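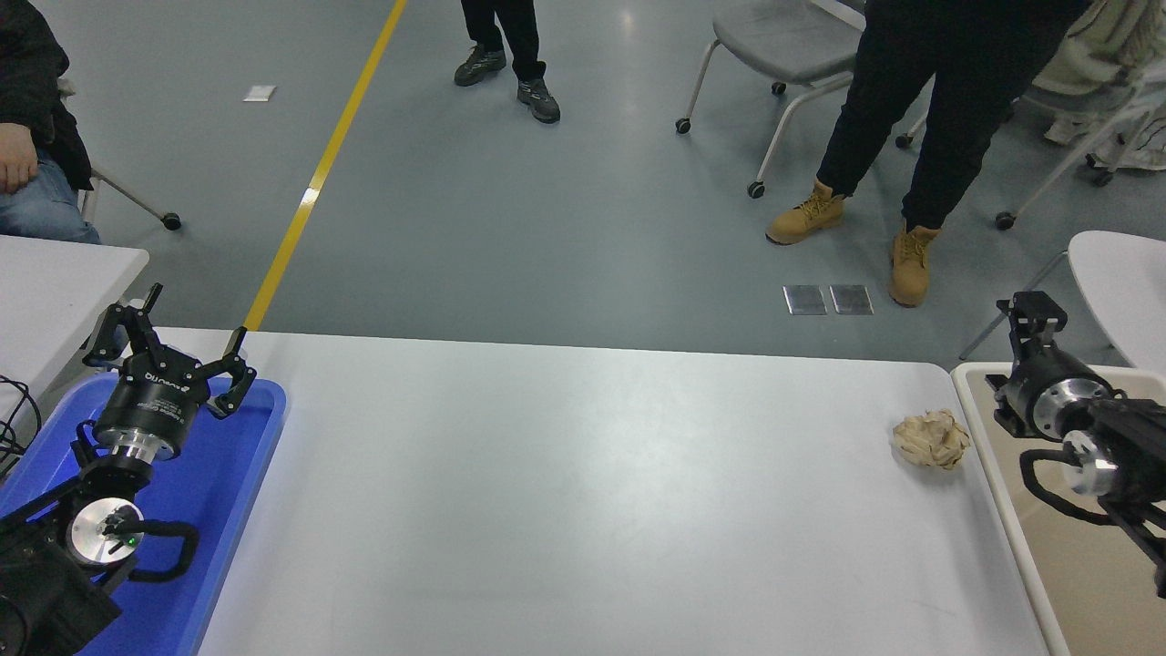

Sandamali Nanayakkara
Workshop Coordinator, Clamgate

Clamgate is looking for a part-time Bench and Floor Assistant to start in June. The post is 11 hours a week, mornings only, and is based in our ground floor workroom.

The job is keeping the room fit to work in. You will clear the white tables at the end of each session, pick up waste paper and scraps from the tables and the floor, and put the chairs back where they belong. The floor is grey epoxy with a yellow painted line across it. Chairs, bags and boxes must be kept off the line, and the metal floor plates must be left uncovered.

Main duties:

Wiping down tables and trays before 9 am
Sorting paper and card for recycling
Sweeping the floor daily and mopping it when needed
Checking chair casters and reporting any that stick
Keeping the stock cupboard in order and telling Atif Hayat when supplies run low

Please do not unplug or move cables. If something is in your way, ask whoever is using that table.

You do not need experience. You should be able to stand for most of a shift, lift a box of paper and work tidily around other people who are busy. The room can hold several groups at once and it gets noisy — if you prefer a quiet place, this may not suit you. Closed, flat shoes are required. We can supply work boots in most sizes.

You will report to Ruairi Laing, who will also show you round in your first week. There is a trial period of five weeks. Pay is monthly and holiday is pro rata. Bike parking is at the Grandidlow entrance.

To apply, send a short letter and the name of one referee to the Clamgate office, quoting reference 3519. Tell us which mornings you can work. Interviews are informal, last half an hour and include a look at the room.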